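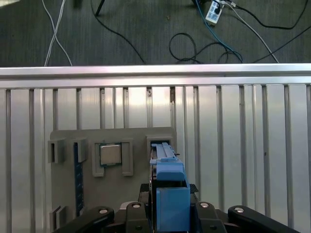 What should you be watching during the demonstration?
The fingers, mostly. Everybody watches the arm because the arm is large and swings about, but the hard part of the job takes place in the last inch.

Notes for the Helten open day, Assembly Automation, week 3

Our host is Ese Isah, who runs the Lorine cell and will take questions while the robot works. Save the one about jobs for lunch. She has been asked it more than 48 times and has a very good answer, but it is long.

Terms you will hear:
Compliance: how much the gripper gives when a part meets resistance. Too little and you break the part. Too much and you are waving it at a hole.
Insertion: putting a thing in a thing. Robotics has 3,000 papers on this.
Fixture: whatever holds the work still. Cheap, dull and responsible for most of the success you will see.

The first station is a board of fixtures, with a CPU in its socket frame and a holder for the blue part. The second is a real desktop computer with its side off, full of cables that never read the textbook.

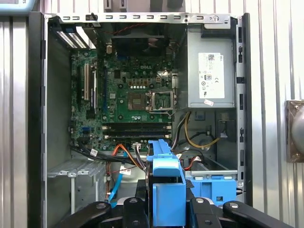
Fig. 2. Gripper with blue drive caddy at the open Dell tower.

At the tower, note where the cables run and sketch one path for the gripper that avoids them. Jonas Koller's sketch from last year went straight through the power supply. It remains on my office door.

Bring to seminar: your sketch, one page on fixtures, and the Dumitrescu reading, which some of you have had since February.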